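Journal > Around the House > Small Complaints

The Tablecloth Problem

I have reached the age at which I own a table worth protecting, and I resent it.

The table came from my aunt, who bought it in Ustberg and kept it under a felt pad, a plastic sheet and a lace thing for as long as I knew her. I ate at that table for most of my childhood and never saw it. When she moved to the apartment she handed it over to me with the look of someone giving up a horse. I peeled off the layers and found a perfect, glossy, honey-colored top that had never been touched by a fork. It lasted nine days. Then I put a hot teapot on it.

So, tablecloths. I went into this thinking a tablecloth was a piece of fabric and that you bought one. What you get instead is a set of questions. What is your drop? I did not know I had a drop. The drop is how far the cloth hangs over the side, and the internet has strong feelings about it. Too short and your table looks like it has outgrown its pants. Too long and every guest who stands up takes the gravy along.

I measured and came up with 163 centimeters, after which I found that every cloth in every store is sold in inches, in sizes chosen by someone who has only heard tables described. I did the conversion on the back of a pharmacy receipt and ordered from Flandivo, which had a sale on and which I will not be using again. The cloth was called "Oatmeal." It was the color of a bandage. It also arrived folded into a square the size of a paperback, and those creases are still in it. I have ironed it. I have steamed it over the tub. I once left it under the mattress in the guest room for most of January, and all I did was add a new crease on the diagonal.

My neighbor Hipólito Núñez told me to buy oilcloth and be done with it. He has had the same one for years and cleans it with a sponge while still talking to you. I see the appeal. I also can't get past the way your forearms stick to it in summer, so that getting up from lunch sounds like somebody opening a package of bacon. Hipólito says this is how you know you've stayed long enough.

Next I tried linen, because I am vain. There is a shop in Notevthorpe that sells nothing else, and the woman there let me feel several grades of it before she mentioned the price of the one I was holding. It was $900. I put it down the way you'd put down somebody's baby. She said linen gets better with every wash and would outlive me, and I said I didn't want to give it the satisfaction. I left with a dish towel.

The Prata cloth was a gift and I won't say from whom. It is a "stain-proof performance weave," and I'll admit nothing soaks into it. A spilled glass of wine stays on top in one piece and goes looking for a lap. I've had more than 100 meals at this table now, if you count toast, and the one people still bring up is the one where the wine found my brother-in-law.

What I've landed on is patterned cotton. A busy pattern forgives a lot. Coffee on plain white is an event, and coffee on a pattern could be part of the plan. I like a grid for another reason, too: you can see right away when the thing is on crooked, and fixing it gives me something to do with my hands while other people decide what they want to drink. Stars I was less sure of. I thought they'd look like a kid's bedroom. They've grown on me, and they hide crumbs.

I still have the felt pad, by the way. It's back on the table underneath everything, and last week I caught myself pricing plastic sheets. 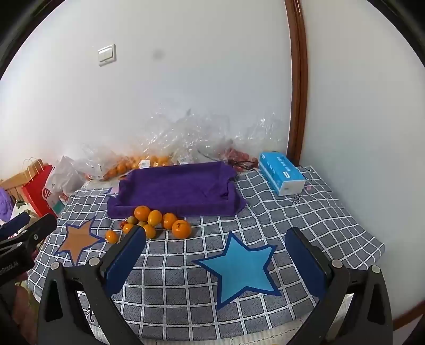 If anyone has a trick for keeping the corners from flipping up when the window's open, I'm listening. I bought those little clip-on weights, the ones shaped like fruit. The cat has had the strawberry since the first afternoon, and I'm down to 3.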